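Speaker notes: "What the Floor Hears" – a talk on quiet in shared buildings

Start slowly. People will still be finding seats and somebody will be hunting for a biscuit, so say good evening twice and mean it both times.

Thank the library in Gresstead for the room and the loan of the lectern. Then go straight to the story of my aunt's flat, where you could follow the neighbour's whole evening through the ceiling: slippers, kettle, chair, slippers again, bed. She was very fond of him in the end, though they hardly spoke.

The point to draw out is that there are two sorts of noise in a building, and people muddle them all the time (I did for years). One travels through the air, like talking or the wireless. The other starts as a knock on something solid and runs along the structure until it finds a way out, often in quite a different room. A thick curtain will soften a voice inside your own room and do nothing whatever for the heels upstairs.

Pause and knock on the lectern. Ask the back row if they heard it.

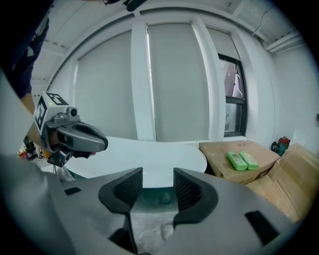 Talk and notes by Ivar Wikström
Second version, with the part on hard floors made longer

Hard floors, then. I'm fond of them, I grew up on them, and they are easy to sweep. But a hard floor gives a dropped spoon nothing soft to land on, and the people underneath get the benefit. Go gently here, as half the audience will have taken up their carpets and feel rather proud of it.

Things to suggest, in whatever order they come out:

Felt under chair legs, and fresh felt when the old has gone flat and full of grit. A rug with a proper underlay, as the underlay does more of the work than the rug. Washing machine feet set level, so the drum doesn't walk about during the spin. Speakers up on something springy and away from the party wall.

If there's a question about cost, the underlay for the reading room at Furukawa House came to 2,000 pounds, and the full floating floor they had first been quoted for was 3,000. Don't get drawn into brands. Somebody always asks about Surumix boards and I have never lived with them, so say so and move on.

Now the part I care about most, which is talking to each other. A note through the door is nearly always read in a crosser voice than it was written in. Knock instead, at a decent hour – 4 in the afternoon is good – and ask what they can hear of you before telling them what you can hear of them. Leave a long gap after this. Sip of water.

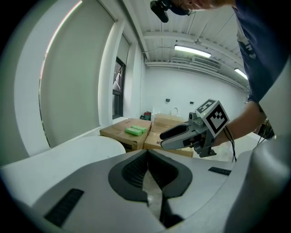
Kazuhiro Minami wrote to me after the February talk to say that he disagreed with this, and that for a shy person the note is a kindness, provided it is short and has a name at the bottom. I read his letter more than once and I think he has a fair point, so please give it its due and let the room argue about it for a bit.

Finish with the piano teacher on the second floor, who changed her lesson times after a cup of tea with the night nurse below. Then questions. The heating goes off at 9, so keep coats handy, and remember to give the lectern key back at the desk.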